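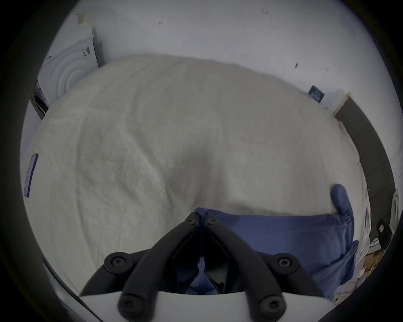
I lost most of Friday, December 12, 2025 to a gap you could barely slide a business card into. The left finger on the Ķēniņš gripper had started arriving late. It still closed, eventually, with the enthusiasm of a teenager asked to empty the dishwasher.

My log has the last pivot service down at 703 cycles, which was back in November, and I had promised myself one every 200. I'm at a good deal more than 703 now. Draw your own conclusions about my promises.

The Trorkura manual gives the whole job one page:

1. Power off, base clamped.
2. Back off both pivot screws a quarter turn.
3. Clean the linkage, one drop of Filtilska oil per side.
4. Retighten evenly, left and right *together*.

Step 4 is where I went wrong the first time, and also the second.

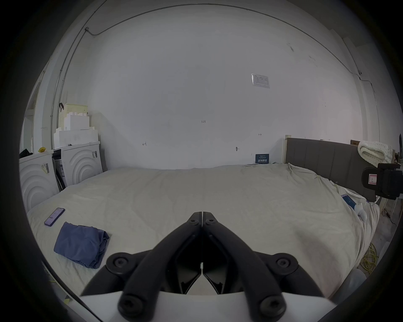

Alignment is the fussy part. Close the fingers all the way and look at the slot between the tips: you want it thin and vertical from top to bottom, and with the two small screws up near the tips you have a handy pair of marks for judging whether one side is riding high. If it leans, go back to the pivots and leave the tip screws alone. I have stripped one of those before and Wurnside took 67 days to send another.

Next service is due in 200 cycles. I've written it on a sticky note, and the sticky note is already under something.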